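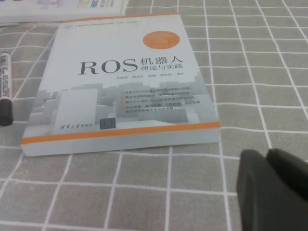
Fig. 1. Wrist camera view at the demonstration table, with the ROS textbook on the gridded cloth.

3. Visit to the Vastard open day

Our group (Seung-woo Bae, Ga-eun Yook and Yoon-hee Ma) went to the Vastard open day in September as part of the second-year project module. We were there from the morning talk until 3 o'clock. The part that mattered most for our project was the tabletop handling demonstration, run by Chae-won Hyun.

The task was to pick up everyday flat objects and move them to a marked place. Books are awkward for a two-finger gripper – a closed cover gives very little to hold, and a softcover bends when it is pushed. The operator told us that they normally slide a book to the table edge first and grip it there.

We were allowed 12 minutes at the controls. Ga-eun drove first and found it hard to judge height from the wrist view alone. Seung-woo used the lines on the cloth to line up his approach and managed better, although he still pressed down too hard twice.

Two points from the visit were used in our own design:

Softer fingertips (see section 4).
A printed grid on our test table, with squares the same size throughout.

We did not get to see the Hokix mobile base, as that session was full.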